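Esik asks buyers to doubt the curling iron's origin story
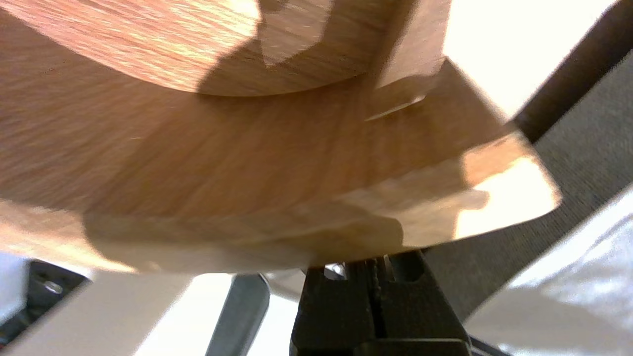 Esik will publish a short history of the curling iron in October, and it opens with a complaint.

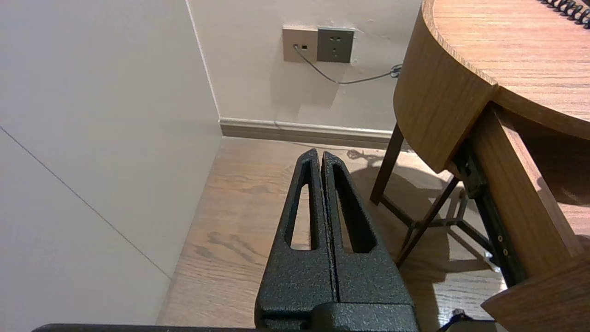

What the guide leaves out

"Every brand claims the first one," said author Leonor Esteves, who read 165 old ads. "I believe 2 of them."
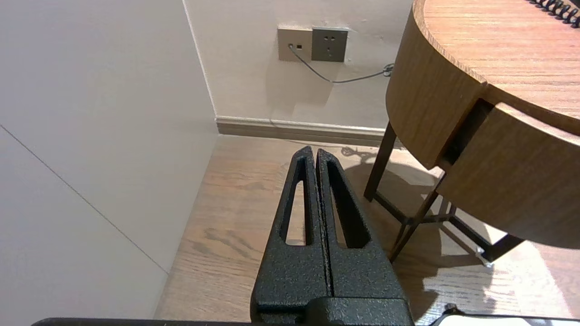 The guide gives no inventor's name – the proof is too thin.
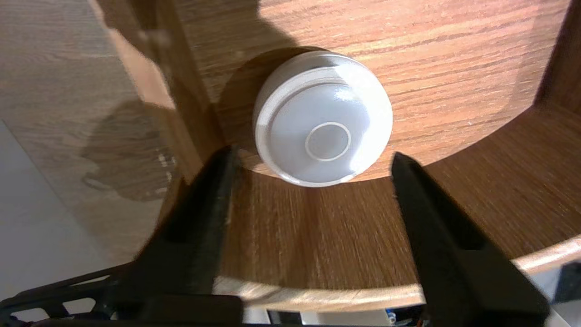 Print run is 660 copies. The cover is plain, as white as the round cap on the wooden shelf.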